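Tendis Transcript Desk, Court Edition
Reviewed by Ita Gallagher 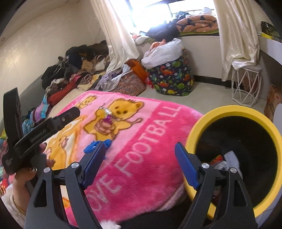
Tendis sells this as a foot pedal and software bundle for people who type up hearings from audio. The maker, Trimaditz, says it will cut your typing time in half. I have heard that line from every pedal company since tape went away, and I don't believe it this time either.

What you get for $300: a three-switch pedal, a USB cable, one license for one computer, and a year of updates. After that, updates cost $80 a year. The product page puts that number near the bottom, under the shipping rates.

The pedal is fine. It's heavy, it stays put, and the rewind switch can be set to jump back by as little as half a second. The software plays the usual court audio formats and keeps four channels apart, so you can mute the judge's bench and listen to the witness.

The "evidence mode" is harder to take seriously. It adds a time stamp each time somebody mentions an exhibit. On a 74-minute pretrial hearing it stamped the word "exit" as an exhibit over and over, and missed most of the real ones once two lawyers talked at once. I turned it off.

"Accepted by courts" is on the box. Which courts? I wrote to ask in February and got a brochure back.

The older Tully pedal costs $50 used and works with the free Patau player. You lose the channel controls.

Returns: 14 days, unopened software only.
In stock. Ships in two to three business days.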